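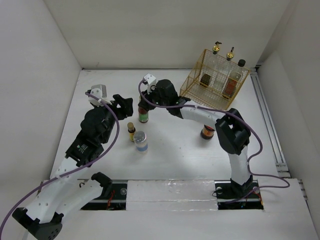 DRELTHAM, July 8, 2021 – I've run the packing room at Kunside for 11 years, and my wrists could tell you about every one of them! So I'm chuffed to announce that we're bringing in Planura, a two-armed sorting cell for our small bottles and jars.

Our packers keep their hours and their pay. What goes is the reaching and re-racking, in 30-minute turns, that everyone used to swap shifts to dodge. Eglė Rimkutė and her crew will move over to checking labels and making up custom orders (the bit they like anyway).

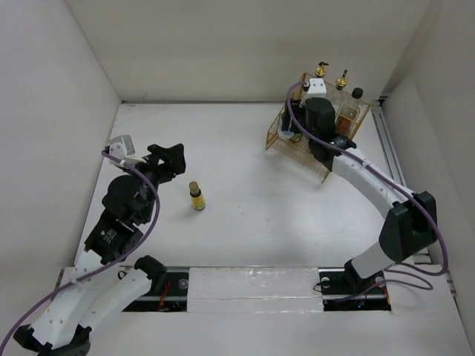
*Planura's two arms, with a yellow-labelled bottle and the gold-coloured wire rack.*

Eglė was the loudest sceptic back in May. "I still tell it off," she says, "but I go home without a sore shoulder."

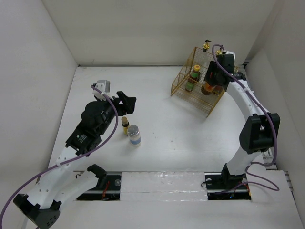 **Who looks after the cell day to day?**
The packers do, after 2 days of paid training on site.

Come and have a look, the kettle's always on.

Ingvild Wallin, Packing Room Manager, Kunside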